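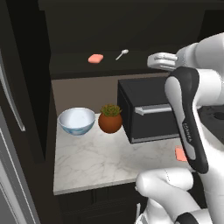 *A sponge and a silver spoon on a dark kitchen shelf, with a potted plant on the marble counter.*

**FOR IMMEDIATE RELEASE**

**Palacios Press to publish "The Orchard Letters," a new novel of faith and family by Nuria Calvo**

PRIRKBRIDGE, May 1, 2024 - Palacios Press is delighted to announce the publication of *The Orchard Letters*, the second novel from Nuria Calvo, whose first book, *A Lamp for Tidelura*, found its way into so many church libraries and onto so many bedside tables that we have been answering letters about it ever since. The new book goes on sale this month in paperback and as an ebook, and an audio edition will follow later in the year.

*The Orchard Letters* returns readers to the little harbor town of Tidelura, though you don't need to have read the first book to feel at home there. Marian Holt is 70 years old and newly widowed when she comes across a bundle of letters her husband wrote and never mailed, all of them addressed to the brother he hadn't spoken to since they were young men. Marian has prayed for that brother every night of her married life without once meeting him. Now she has to decide whether to put the letters in the mail, burn them, or get on a bus and carry them to him herself. Her granddaughter Tess, home from college with troubles of her own and not at all sure what she believes anymore, ends up going along for the ride.

Readers who like a love story will find one here too - a slow and rather shy one, between Tess and the young man who is trying to keep his uncle's apple orchard going through a bad spring. But the heart of the book is forgiveness, and how long it can take, and what it asks of people who thought they had finished with it years ago.

"I started this book because of my grandmother's prayer list," said Calvo. "She kept it folded inside her Bible, and there was one name on it that none of us recognized. We never did find out who he was. I kept wondering what it would be like to pray for a stranger that long, and then one day have to knock on his door. I wrote the bus chapters first, and I cried through most of them, so I hope readers will keep a tissue handy!"

Olga Valcárcel, who edited both of Calvo's novels, said the manuscript arrived much longer than it is now and that she was sorry to see some of it go. "There was a whole church supper that we had to cut, and I still think about the pie," said Valcárcel. "What stayed is a story where people talk about God the way they really do at home, a little awkwardly, often while doing something else. Marian gets angry with Him for several chapters, and Nuria lets her be angry. I admired that very much."

The paperback includes a set of discussion questions written by Yolanda Aguirre, who has led a women's reading circle in Jolham for many years and who was kind enough to test them on her own group over the winter. There is also a short note from the author and, at the request of quite a few readers of the first book, a map of Tidelura drawn by Estíbaliz Sepúlveda.

Calvo will read from the novel and sign copies at 2 events in May, one in Jolham and one here in Prirkbridge. Both are free and everyone is welcome, including those who haven't read a word of either book. Coffee and apple cake will be served at the Prirkbridge reading. Times and addresses are available from the press office.

Book clubs and church groups ordering 3 or more copies directly from Palacios Press will receive a signed bookplate for each one. Reviewers and bloggers may request an advance copy in either format.

**About the author**

Nuria Calvo taught elementary school before she began writing fiction. She lives outside Prirkbridge with her husband and an elderly beagle, and sings alto in her church choir.

**About Palacios Press**

Palacios Press is a small, family-run publisher of inspirational fiction and devotional books, with 86 titles in print.

**Press contact**

Győző Kiss, Publicity
Palacios Press, Prirkbridge

###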